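Keeping a White Work Table Clean

A white top shows everything: coffee rings, pencil, glue, the gray haze that builds up where your forearms rest. Most of it comes off with very little effort if you get to it the same day. The notes below apply to laminate, melamine and painted tops. Oiled wood and natural stone need different care and are left out.

Find out what you have

Look at the underside or at a screw hole. Laminate is a thin hard sheet glued to a board, and you can usually see a dark line at the edge. Melamine is thinner still and chips at the corners. Paint shows brush or roller texture in raking light. If you bought the table second-hand and can't tell, treat it as paint, which is the weakest of the three.

Daily wipe

One drop of dish soap in a bowl of warm water, a well-wrung cotton cloth, then a dry cloth. Wipe toward yourself in overlapping strips. Skip the spray bottle. Spray runs into the edge joint and sits there, and after a year or two the edge banding lifts.

Crumbs and grit go first, with a soft brush. Dragging a cloth over metal filings or sand is how most scratches get made.

Stains

Coffee and tea. Baking soda and water mixed to a paste, left on for 30 minutes, then lifted off with a damp cloth. Don't scrub with it. On paint, cut the time in half.

Ballpoint. Rubbing alcohol on a cotton pad. Dab from the outside of the mark inward and change the pad as soon as it picks up color. Test a hidden spot on paint first.

Permanent marker. Same as ballpoint, but go over the mark with a dry-erase marker first and wipe while it's still wet. Two or three rounds may be needed.

White glue. Let it dry fully and push it off with an old plastic card held low. Warm water softens what's left.

Super glue. Acetone takes it off laminate but will ruin paint. Keep it away from the edges, where it can get at the adhesive under the sheet. Open a window.

Rust rings from cans. Lemon juice and salt, ten minutes, rinse well. Rust that has got into a scratch will stay there.

Turmeric. Sunlight does more than any cleaner. If the table can be moved near a window, wash it and leave it there for a few days.

Melamine foam erasers work on nearly all of these, but they are a very fine abrasive. Use one often in the same place and you end up with a dull patch that picks up dirt faster than the rest. I keep one for scuffs along the edge and use nothing like it on the middle.

Scratches

Light scratches in laminate can't be filled so they disappear, but they can be made less visible. Clean the scratch with alcohol, let it dry, and rub in a little white furniture wax. Buff across the scratch. Deeper ones take a matching repair paste, pressed in with a plastic spreader and leveled before it sets. Buy the paste after you have compared it to the table in daylight. There are a lot of whites, and the yellowish ones look fine under a lamp and terrible at noon.

On paint, sand the spot with 400 grit, wipe, and touch up with a small foam roller. A brush leaves a ridge. Give it a week before you put anything heavy on it.

Heat and cutting

Use a trivet for anything off the stove and a stand for soldering irons and glue guns. A heat blister in laminate is permanent. For cutting, a self-healing mat is enough for paper and fabric. For leather or thin wood, put a scrap board under the work.

Edith Wieser, my neighbor's aunt, had better stay out of this list, so I'll only pass on the tip I got from Edeltraud Wieser at the sewing class: tape two strips of felt under the cutting mat so it doesn't slide when you lean on the ruler.Lighting

A white top throws light back at you, which helps with fine work until the lamp is too strong. Matte bulbs and a lamp set to the side of your weaker hand cut the glare. If your eyes are tired after an hour, try a gray mat under the piece you're working on before you go out and buy another lamp.

Shade matters too. Warm bulbs make white look cream, so do any color matching by the window. I do mine on a Tuesday, when I have the morning free.

Legs and floor

Check the leg bolts twice a year. I do it in November and again in spring, when the air in the house changes and the wood moves a little. Snug is enough. Put felt pads under the legs if the floor is wood, and replace them once they feel hard or have picked up grit. If the table rocks, shim the short leg with cork. Folded paper packs down in a few days.

Clearing up

Put away tools before you wipe, and wipe before you sweep. Doing it in that order keeps the dust moving down. Anything with rubber feet should be lifted off overnight, as rubber can leave a yellow or brown mark on white surfaces that no cleaner will shift. The same goes for vinyl mats and colored plastic bags with printing on them.
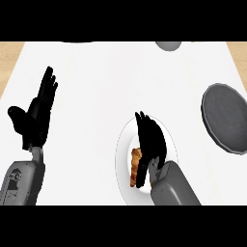

What to keep in the drawer

Two cotton cloths, a soft brush, dish soap, rubbing alcohol, baking soda, a plastic card, white wax. Wash the cloths without fabric softener, which leaves a film. Label the alcohol and keep the cap tight.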